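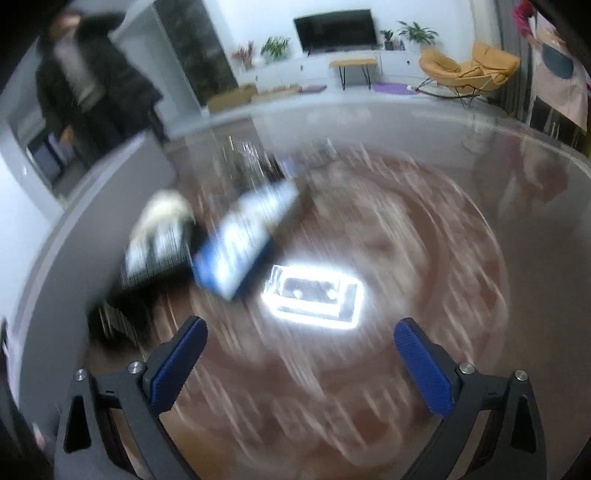
Stair carpet quote — does this sound right?

Orkasden, posted 13/07/2020

Hi all, first post so be gentle! We're having the hall, stairs and landing done and I've had two quotes. One is £652 all in, with underlay and grippers. The other is £500, but when I rang back they said that was reusing the old underlay and I'd have to take up the existing carpet myself. It's a plain straight staircase, no winders, and the landing is tiny. The old underlay looks fine to me, a bit flat on the front edges of the treads maybe. Would you pay the extra? I've got a dog and two teenagers if that makes any difference (they're all equally heavy on the stairs). Also, does anyone know if wool blend is worth it over polypropylene?

Dendbridge

Pay the extra. Flat on the front edges means it's done its job and it's finished — new carpet over that will wear through on the nosings well before the rest goes. We reused ours to save money and I was cross with myself every time I hoovered. Do ask what the underlay is, though. You want something firm on stairs, and a lot of fitters will put down whatever's left in the van. Get them to write the thickness on the quote, and whether door trims and taking the old stuff away are included. We went for an 80/20 wool twist and it springs back nicely, but it did shed like mad for the first few weeks!

Trustex

Poly is fine, wipes clean. Had it for years with dogs.

Grgić

Agree about the underlay. I'd also ask the £500 people what they'd charge with new underlay, as you might find there's hardly anything in it. If you can wait until August, my local shop usually has a sale on then, so yours might too — worth asking. And keep a decent offcut for patching, teenagers being teenagers.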